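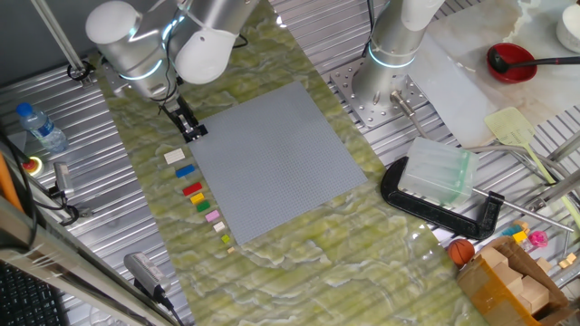

Sorting and Color Names: What First-Year Students Call Ordinary Colors

Iñaki Villalobos
Project report, Introduction to Survey Methods

1. Question

I wanted to find out how far people agree on everyday color words. Most adults will say "red" for a red brick and "yellow" for a yellow one. Pale colors are harder. Cream, beige and off-white sit close together, and so do lime green and plain green.

2. Method

I made an online form with 18 color patches on a gray background. Each patch had an empty box under it and the instruction "Write the first color name you think of." No word list was given. The link went to students in the Barrios and Florano residence halls in March, and I closed it when 200 people had finished.

Spelling mistakes were corrected by hand. "Grey" and "gray" were counted as one word. Blank boxes and jokes were thrown out, which left 2,757 usable answers.

3. Results

Red, blue and yellow caused almost no disagreement. Pink was close behind, with a few people writing "rose" or "salmon."

The beige patch got 41 different names, the most of any patch. Common ones were tan, sand, cream and khaki. Several people wrote two words, such as "light brown," and I kept these as single answers.

Lime green was split between "lime," "light green" and "yellow-green."

4. Problems

Screens differ, and I had no control over brightness. Some people answered on phones at night. I also forgot to ask about color blindness, so those answers are mixed in with the rest. A printed set of patches viewed under the same lamp would fix the first problem.

The order of the patches was fixed. Cream came right before beige, and this may have pushed people to pick a different word for the second one.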